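Accueil > Salle de presse > Basket-ball > Communiqués

Communiqué de presse, septembre

Mirnport accueille le tournoi féminin Skirura de basket-ball

Le club de Mirnport organise en septembre la nouvelle édition du tournoi Skirura, réservé aux équipes féminines seniors. Les rencontres se jouent à la salle Chiang, dont la jauge est fixée à 800 places assises. Huit équipes sont engagées, réparties en deux poules de quatre.

Format de la compétition

Chaque équipe dispute trois matchs de poule. Les deux premières de chaque groupe accèdent aux demi-finales croisées. En cas d'égalité au classement, la confrontation directe prévaut, puis la différence de points. Le premier match de chaque session débute à 18 h 30 ; les portes ouvrent à 17 h 45.

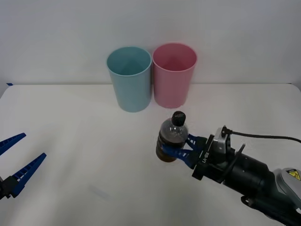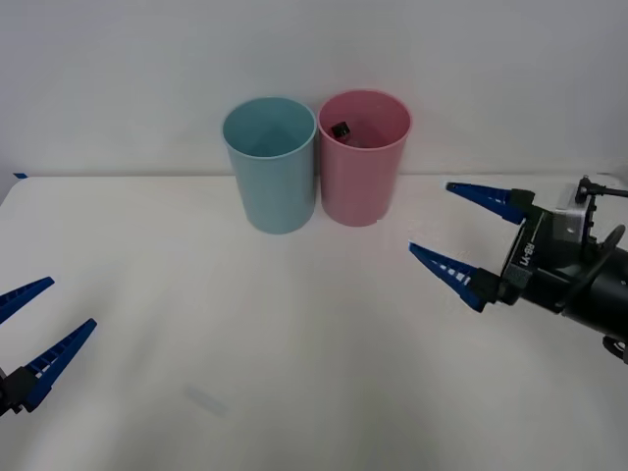
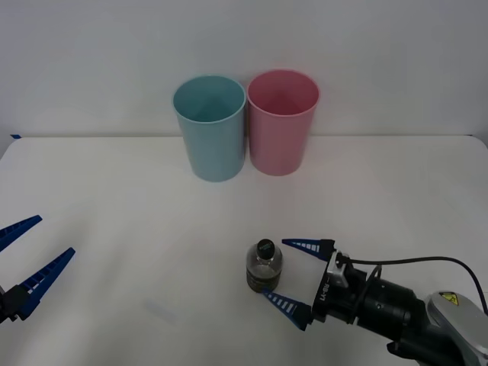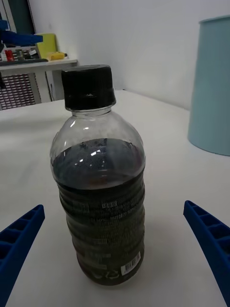
Effectifs et encadrement

Les feuilles de match sont limitées à douze joueuses. L'entraîneur de Mirnport, Wolfram Hellwig, a retenu trois joueuses issues du centre de formation. « Nous travaillons surtout le repli défensif et la couverture du rebond. Le tournoi servira à fixer les rotations à l'intérieur », précise-t-il. L'ailière sortie sur blessure en fin de saison reprendra avec un temps de jeu plafonné à 20 minutes par match.

Billetterie et accréditations

Le pass tournoi est vendu 29 euros. Il donne accès à toutes les rencontres, en placement libre. La vente est assurée par Jotik, en ligne et au guichet de la salle. Les demandes d'accréditation sont à adresser au service de presse du club, avec copie de la carte professionnelle.

Dernière mise à jour : septembre, 16 h 10

Contact presse | © Club de basket-ball de Mirnport | Haut de page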